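Gruris Newsletter / Tools & Kits / Mersha gripper kit: first impressions

The Mersha kit has been on our kitchen counter since January and I'm still finding excuses to go back in there and run it!

For anyone who missed the last issue, Mersha is the add-on gripper from Grorkeo. It bolts onto a small arm you already own, and it comes with the cables, the mounting plate and a set of starter routines for household objects. Adanech Hailu had ours fitted in one afternoon (the manual says two hours, but she stopped to relabel the cables, and I'm glad she did). We had 32 screws in the bag and used all of them, a first for this newsletter.

We skipped the foam blocks and went straight to cups and bowls. Thin plastic cups are a nasty test. Squeeze a little too hard and the rim goes oval, too softly and the cup slides down between the fingers as soon as you tilt it. Mersha lets you set the grip in 8 steps, and we've settled on step four for anything you could crush in your own hand. Didier Moulin wrote a short pouring routine on top of the stock one, with a slower wrist turn near the end, and it's lovely to watch – the kind of thing that makes people put their coffee down and come over.

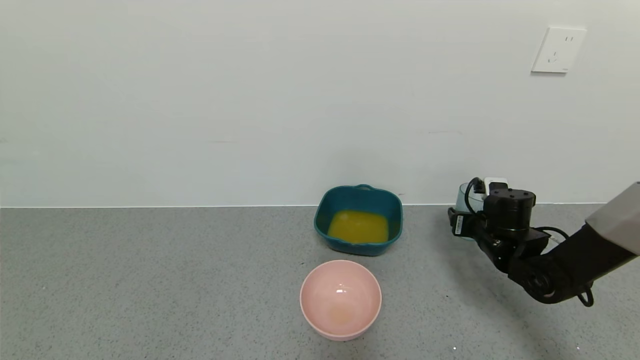 The software is where I'd like to see more work. Saved positions are easy to make and easy to name, but you can't copy one from one routine to another, so you teach the same spot again every time. The limit is 100 positions, plenty for us, though Didier says a busy lab would hit it in a week. The cables also want some thought. Give them slack at the wrist, then run the whole motion slowly before you put any liquid near it.

We also tried the Brodent finger pads, sold separately. They grip better on glossy plastic and they wipe clean with a damp cloth. I'd buy them along with the kit.

Next up is spoons, which Adanech thinks will be much harder. If you've got a Mersha routine for cutlery, send it in and we'll run it on ours.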